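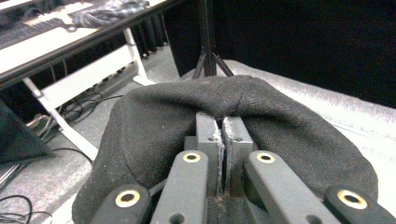 Sarkar Community College – Textiles and Costume Department

Rizwan Akanda has been making hats for long enough that he can guess your head size from across a room. He got mine right to the nearest eighth of an inch, then did the same for two students walking past his door, and was so pleased about it that it took us a while to start the interview.

He teaches the millinery course here and runs the hat side of every show the college puts on. For this summer's production of "The Flemley Line," a new musical set in a railroad town, that meant 43 hats, everything from conductors' caps to one huge Sunday bonnet with a bird on it.

"The bird has a name, but I'm not allowed to tell you," he says. "The cast voted on it and it's rude."

I wanted to know how a person ends up in hats at all. Akanda grew up over his uncle's dry cleaning shop and learned to sew by fixing hems for pocket money. He thought he would be a tailor. Then a customer left a gray felt fedora behind and never came back for it.

"I took it apart," he says. "I had to see how it was done! I steamed it, pulled it flat, cut the band off, picked out every stitch. And I could not put it back together. I tried for a month. A jacket made sense to me, you have front, back, sleeves, fine. But a hat was one piece of felt that had somehow turned into a round thing, and I couldn't work out where the roundness came from."

The answer is steam, a wooden block and a lot of pulling, and he still gets excited explaining it. Felt stretches when it's hot and damp. You drag it down over a block carved in the shape you want, tie it tight at the bottom and leave it to dry overnight. His shelves hold blocks going back several generations, many of them bought from a factory in Olteo when it shut down. He got there in July with a borrowed van and came home with as many as it would carry.

"They were going to burn them," he says, and stops for a second. "Old blocks! Some of them had the carver's initials on the bottom. I would have put them on my lap if the van had been full."

Cloth caps are a different job, and he thinks people look down on them unfairly. A cap is sewn from pieces, often eight wedges meeting at a button on top, and if each wedge is off by the width of a thread the button ends up sitting over one ear. First-year students start with caps for that reason. Most of them throw out the first one.

"Keep it," he tells them. "Put it in a drawer. In a year you'll look at it and know exactly what went wrong, and that's a lovely feeling – you've learned to see."

Rajitha Siriwardena was one of those students. She finished the course last year, came back as his assistant for the musical, and made 9 of the hats herself, including the bonnet. She joins us halfway through with a mug of tea and a thimble she has forgotten to take off.

"I came in to do dresses," she says. "I only took hats because the other class was full. Then in week three we did brims, and I went home and talked about wire for an entire dinner. My dad asked if I was feeling all right."

The bonnet took her three weeks. It has a buckram base, which is a stiff open cloth that goes soft when you wet it, and a covering of pleated cotton. Each pleat is held down by hand. She worked it out one evening and got to about 700 stitches before she gave up and put the kettle on.

"And then the actress sneezed in rehearsal and the bird fell off," Siriwardena says. "So add a few more."

Both of them are keen to talk about wear. A stage hat gets grabbed, thrown, sat on and sweated into, and it has to look the same at the last show as it did at the first. Akanda sews a cotton band inside every one so it can be taken out and washed. He uses Kondum thread for anything that gets handled a lot, and he goes over the crown seams twice.

I asked what he would say to somebody who wants to try this at home with no blocks and no steamer.

"Make a cap! Use an old wool coat from a thrift store. Use a mixing bowl for a block if you want to try felt, I did that for years. Put cling wrap on it first or your next cake will have hair in it."

Siriwardena's advice is to measure your head properly, just above the ears, and then measure again after a haircut.

The evening millinery class takes beginners and meets in the sewing room at 6:30 p.m. Bring a thimble and something to cut up. The bonnet is in the display case by the box office, with the bird back on.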